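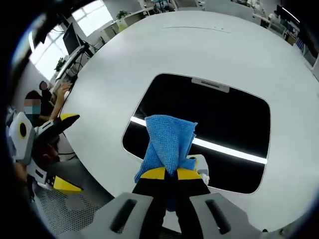 Ground rules for a shared table with hand-held grippers?

Posted by Nest Gough

We've started recording cloth tasks with hand-held grippers - picking up, folding, wiping a panel - and I love it, but there are usually two of us working at one table and we have no written rules at all. I've been asked to draft a page before Monday. We have 213 recordings so far and I already know some will be hard to use, as we each start and stop however we like. What do you put on your page? Is there a standard I should be copying from?

Tomos Hughes

Great project! I don't know of a standard that covers just this, so write your own and keep it to one page. Ours at Narkley has 8 lines and these are the ones we'd never drop:

One person calls the start and the same person calls the stop.
Only one gripper on the cloth at a time, unless the task sheet says it's a two-person task.
Before the call, decide what stays on the table. Tablets, cables, spare tools - either they're on the sheet or they go somewhere else.
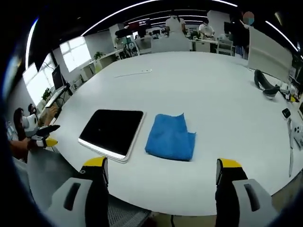

Write down the starting state of the cloth too, in plain words: flat, folded once, bunched. You want variety there, but you want to know which variety you've got. We went through 3,000 recordings last January trying to sort them by starting state after the fact and I wouldn't wish it on anyone. Oh, and agree on what "done" means for wiping. We say the cloth has to cross the whole panel and be let go. Works beautifully!

Also keep bad takes, just mark them as bad. A dropped cloth is useful to somebody.

Glenys Jenkins

what he said. also check the finger pads at the start of every session and wash your cloths, ours got fluffy and stopped folding the same way
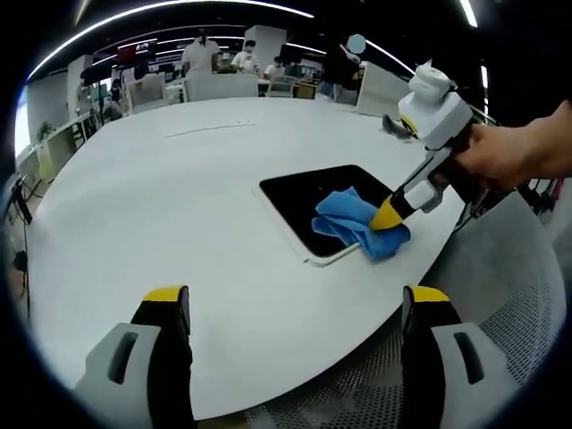
Myfanwy Lougher

I'd argue with Tomos about one gripper at a time. If the second person only has to hold the cloth steady, let them, and put both names on the sheet. What I would add is a rule about people: anyone in the room should know when you're recording, and they should be able to say no. Put that at the top of your page, Nest, ahead of anything to do with cloths.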